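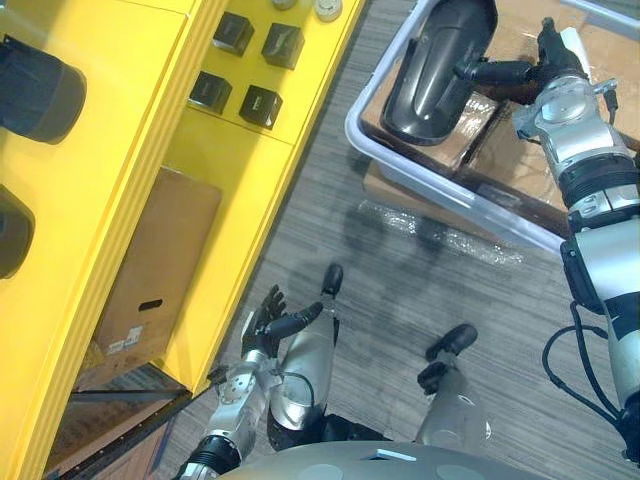
Shop floor catch-up, Firngate, December

Present: me (Skye Pollock, scribbling as usual), Ishbel Urquhart, Wim Van der Linden. Sorry not to have you, Zuleica!

Yellow shelves. We all still love the yellow. Ishbel wants the little black boxes kept together so people can find them, and Wim would like the taller black things in a row on the upper shelf (he's fussy about rows, we let him have it).

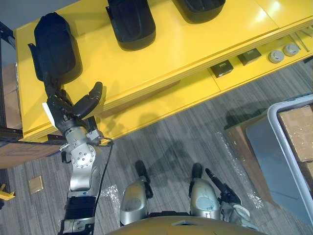

Wim also asked if the round metal bits could get their own spot lower down. Agreed, though I'd like a tray for them.

Boxes and packing. The cardboard stays in the translucent plastic bin until the Rennie order goes out, number 3576. Bubble wrap off the carpet, please, I nearly went flying!

Labels. Ishbel to print 239 and bring them over from Irna.

Next one at 2, same place, Wim's bringing cake.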